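2018-04-06

Finally made it to the open day at the Mesard fabric mill in Molimbridge! I took bus 14 out (get there early, the lot fills up) and spent most of the morning in the print hall, which smells like a wet dog and hot ironing. They sell off end rolls at the back, and I came home with way more than I'd planned, plus a lemon bun from the Paltine bakery stand.

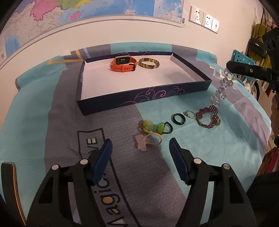

The dye room tour was full by the time I asked, so I've put my name down for the next one in July. Bring cash, the card reader was down all day.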